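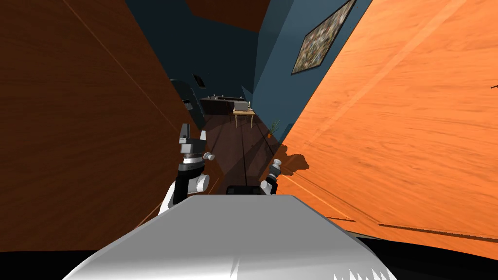 Most of July went on the self-occlusion mask in our planning stack, and I want to write down what I changed before I forget why. The mask decides which pixels of the head camera belong to the robot and must be thrown away before the depth goes into the voxel map. The render at the top is one view from the doorway set in Liremura, our simulated flat, and it contains most of what the old mask got wrong. The body takes up the bottom centre, one arm comes up on the left with its gripper fingers pointing upward, and all you get of the other arm is the tip of the gripper, partly behind the body. Either side of that are two large wooden surfaces, brown and orange, with a narrow gap between them and the room on the far side. The planner has to believe in the gap.

The old mask was a set of capsules, one per link, inflated by a fixed margin and projected into the image. It was quick and easy to debug. It also ate a strip of real geometry on both sides of every link, which doesn't matter in the middle of a room and matters a great deal when the thing next to the link is the thing you are about to hit. With a large margin the edge of a panel vanished from the map whenever an arm was near it, and the planner would happily route an elbow through the space. With a small margin, bits of the arm leaked through and became obstacles attached to the robot, so every plan started in collision and returned nothing.

I had been tuning that margin on and off since spring. There was no value that worked for both cases.

The replacement renders the real link meshes at the current joint state, from the calibrated camera pose, and compares rendered depth with measured depth per pixel. A pixel is dropped if the measured depth is within tolerance of the rendered one. A pixel well in front of the rendered link is kept, as something is between the camera and the arm. A pixel well behind it is flagged as a model error and logged. The capsule version could not express that third case at all, and it has turned out to be the most useful output of the whole exercise.

The flagged pixels clustered in two places. The first was the wrist. There is a small light grey knob that sticks out sideways from it, visible on the left arm in the render, and it was in the visual mesh but missing from the simplified one I had used for masking. The reverse was true of one of the forearm parts, where the simplified mesh was fatter than the visual one. I now build both meshes from the same source in the asset pipeline and fail the build if their silhouettes differ by more than 4 pixels from any of the test viewpoints.

The second was timing. Joint states arrive on their own clock and the mask was using the latest one instead of the one matching the depth stamp. At low speed you can't see it. At full arm speed the rendered link trails or leads the measured one by enough to leave a thin crescent of surviving points down one side. I interpolate between the two nearest joint states now and drop the frame if either is missing.

For testing I generated 300 start poses in the doorway set, with the body placed at random offsets and yaw angles to the opening and both arms in random configurations that are collision free by ground truth. Each one asks for a plan to the same goal in the room. With the old mask at its best margin, 210 of them gave a plan that was also valid against ground truth. I am not going to quote the new figure until I have rerun the set with sensor noise switched on, as the clean-depth number flatters this method. It is better. The failures left over are mostly poses where the planner runs out of time, and the map looks right when I inspect it.

Cost is acceptable. Rendering the links takes around 393 microseconds on the workstation, and the comparison is small next to the voxel update. I haven't measured it on the onboard computer, which will be slower and has other things to do.

Some notes on tooling. Clastar, the scene loader, still resets the texture seed when you reload a set, so if you are comparing runs by eye, fix the seed in the scene file and don't rely on the command line flag. The log viewer in Gollasska can now colour the three pixel classes separately. Turn on the model error layer first. If it isn't nearly blank, stop and fix the meshes or the calibration before looking at anything the planner does.

Still open: the tolerance is constant, and it should grow with depth and with the angle of the surface to the ray. Grazing pixels on the link edges are the ones that leak now. The Tokgöz branch has a first attempt at this using the rendered normals. It compiles, and the unit tests for the flat plate pass. The ones for the cylinder don't.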